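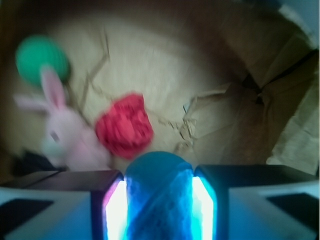
Veronika Győri asked if she could still swap her knitting class for another evening, and yes, you can! Just drop me a line by Wednesday.

Do I need my own wool?
No, I've got baskets of it. Bring some if you're fussy about colour (I am).

How much is it?
£24 a term, tea included.

I've never knitted. Will I be lost?
Not at all, I start everyone on a plain scarf, 30 stitches across, and we go from there.

Where do I park?
Behind the Lambrechts building, free after six.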